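Bimanual workcell procurement

Bimanual workcell procurement is the planning and purchase of a workstation in which two robot arms share one table. It is usually handled as a single project, though the arms, grippers, sensors and furniture may come from different suppliers.

Budgeting

Quotations commonly list the arms apart from the parts fitted to them. In the Prestcombe purchasing guide, compiled by Sandamali Mridha, each cell is entered as 2 arms, 2 grippers and a separate line for cables and spare connectors. The guide sets aside $2,995 per cell for these smaller items – a sum that also covers test objects and storage bags.

Lead times

The guide allows 16 weeks from order to delivery. Orders meant for use in December are therefore placed by late summer. Payment of the final invoice falls due 60 days after acceptance.

Floor space and cabling

Tables are sized so that both grippers can meet near the center with room left over for parts waiting to be handled. Cable length is measured with the arms extended, and a place for a laptop is planned beside the table.
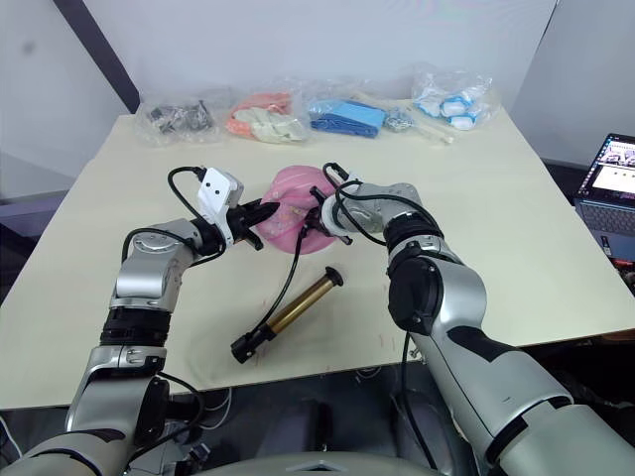 Acceptance

Hiu-tung Yeh's checklist for the Thambiah laboratory calls for soft and rigid objects to be handled before sign-off. Faults are recorded by arm, left or right, and returned to the supplier in writing.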